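Print this page | E-mail this page

Norkalum 592 Cedar Closet Blocks

We've been making these at our shop in Gedham for years and we still love opening a fresh batch – the smell fills the whole building! The 592 is a plain block of solid red cedar, sanded on every side, with no oil or varnish added. Put them in drawers, hang them between coats, or drop one in a boot.
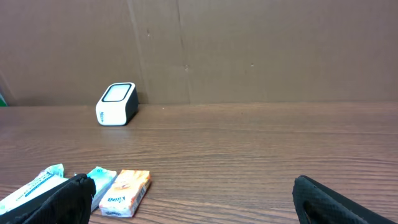
Each bag holds 41 blocks, enough for a big walk-in closet with a few left over for the linen shelf. We cut them a little thicker than the old Hadcombe blocks, so you can sand them again and again (a light rub with fine paper wakes the scent right up). Most people do this every 5 months, or whenever they open the drawer and can't smell much.

Wool is where they really shine. Wash or brush your sweaters first, fold them, and tuck two blocks into each stack before you close the lid. Cedar works best in a tight space, so a chest or a zip bag beats an open shelf every time.

Keep the blocks off silk and pale leather – raw cedar can leave a mark. The cotton bag they come in is handy for that, and it washes well on cold. 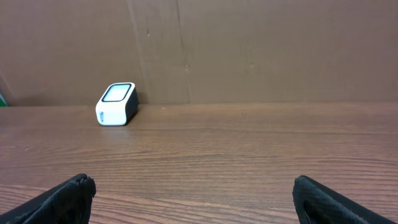 Kerekes wrote to us in September to say the blocks were still going strong in a blanket chest after 2 winters, and wondered if we would ever make a longer one for hat boxes. We'd love to! A long block is on the bench now, and we'll add it to this page when it's ready.

Contact Norkalum, Gedham | Copyright Norkalum, all rights reserved | Back to top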